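4 Inbetriebnahme der Luftwäschestation Gulau 3
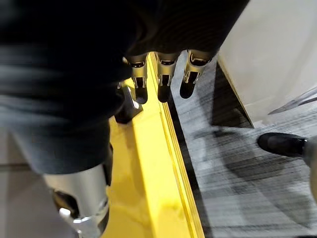 Lesen Sie diesen Abschnitt vollständig durch, bevor Sie das Gerät zum ersten Mal einschalten. Die Schritte gelten für die Ausführung mit Standfuß. Für die Wandausführung beachten Sie zusätzlich Abschnitt 7.

4.1 Aufstellort wählen

1. Stellen Sie das Gerät auf einen ebenen, tragfähigen Boden. Kurzfloriger Teppich ist zulässig, hochfloriger Teppich nicht.
2. Halten Sie zu Wänden und Möbeln einen Abstand von 30 cm ein. Das gilt auch für die Rückseite, an der die Luft angesaugt wird.
3. Verlegen Sie das Netzkabel so, dass niemand darüber stolpert. Führen Sie es nicht unter dem Standfuß hindurch.
4. Richten Sie das Gerät mit den beiden vorderen Stellschrauben aus. Die Blase der Libelle am Deckelrand muss zwischen den Markierungen stehen.

Hinweis: Neben Heizkörpern und in direkter Sonne misst der Feuchtefühler falsche Werte.

4.2 Tank einsetzen und füllen

1. Drücken Sie die Lasche an der Vorderseite nach unten und ziehen Sie den Tank waagerecht heraus.
2. Entfernen Sie den Transportkeil aus Pappe und die Schutzfolie am Schwimmer.
3. Spülen Sie den Tank mit klarem Leitungswasser aus. Verwenden Sie kein Spülmittel.
4. Füllen Sie kaltes Leitungswasser bis zur Markierung MAX ein.
5. Schieben Sie den Tank zurück, bis die Lasche hörbar einrastet.

VORSICHT
Tragen Sie den gefüllten Tank immer mit beiden Händen. Wischen Sie verschüttetes Wasser sofort auf, auch unter dem Standfuß.

4.3 Filtermatte einlegen

Die Matte liegt in einem verschlossenen Beutel im Karton. Öffnen Sie den Beutel erst unmittelbar vor dem Einlegen.

1. Heben Sie das Gitter an der Rückseite an und klappen Sie es nach hinten.
2. Legen Sie die Matte mit der groben Seite nach außen ein.
3. Schließen Sie das Gitter. Lässt es sich nicht schließen, sitzt die Matte schief im Rahmen.

Die Matte ist nach mehr als 1.000 Betriebsstunden zu wechseln. Die Anzeige FILTER leuchtet dann dauerhaft gelb.

4.4 Erstes Einschalten

1. Stecken Sie den Netzstecker ein. Es ertönt ein kurzer Signalton.
2. Halten Sie die Taste EIN gedrückt, bis die Anzeige aufleuchtet.
3. Stellen Sie mit den Pfeiltasten die Uhrzeit ein und bestätigen Sie mit OK.
4. Wählen Sie Stufe 1 und lassen Sie das Gerät 30 Minuten laufen. In dieser Zeit kann ein leichter Geruch nach Kunststoff auftreten. Lüften Sie den Raum.
5. Wählen Sie danach die gewünschte Luftfeuchte. Ab Werk ist die Automatik aktiv.

WARNUNG
Öffnen Sie das Gitter nie bei laufendem Lüfter. Ziehen Sie vor jeder Arbeit am Gerät den Netzstecker.

4.5 Störungen bei der Inbetriebnahme

Anzeige bleibt dunkel: Steckdose mit einem anderen Gerät prüfen.
Anzeige TANK blinkt: Tank herausnehmen, Schwimmer auf freie Bewegung prüfen, Tank neu einsetzen.
Gerät brummt: Ausrichtung nach 4.1 wiederholen.
Lüfter läuft nicht an: Gitter auf festen Sitz prüfen.

Bleibt die Störung bestehen, wenden Sie sich an den Fesbridge-Kundendienst. Halten Sie die Seriennummer bereit. Sie steht auf dem Typenschild unter dem Tank.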